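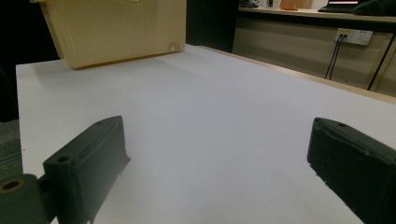

Keeping your own scoring record for an amateur soccer team takes one sheet of paper and a few minutes after each match. Start with the columns: date, opponent, scorer, minute, assist, competition. Draw them up at a table with plenty of room, a broad white one like this is fine, so the match sheets can lie next to the season sheet while you copy.

Write down every goal the same evening. Use the full name the first time a player scores, then a short form. At Ustora we had two forwards with the same initials, and by November the totals were wrong for both.

Keep league and cup goals apart. A player with 13 goals in all competitions may have far fewer in the league, and the league table is the one people argue over. Own goals go on a separate line and are credited to no one on your side.

Next, work out minutes per goal. Add up the minutes a player was on the field and divide by goals scored. Khôi Diệp played 472 minutes last fall and scored four times, so his figure is 118. Leave out anyone with fewer than three goals – the number means very little.

Check the total at the end of each month. Goals by player plus own goals in your favor must equal the team's goals for. If they don't, go back through the match sheets one at a time, starting with the latest.

Tài Đào keeps ours in pencil and inks it in once the referee's report arrives.

Share (13) | Comments (4)

Related
How to fill in a substitution card
Splitting assists: two ways to do it
Goalkeeper records for small clubs
Planning a preseason schedule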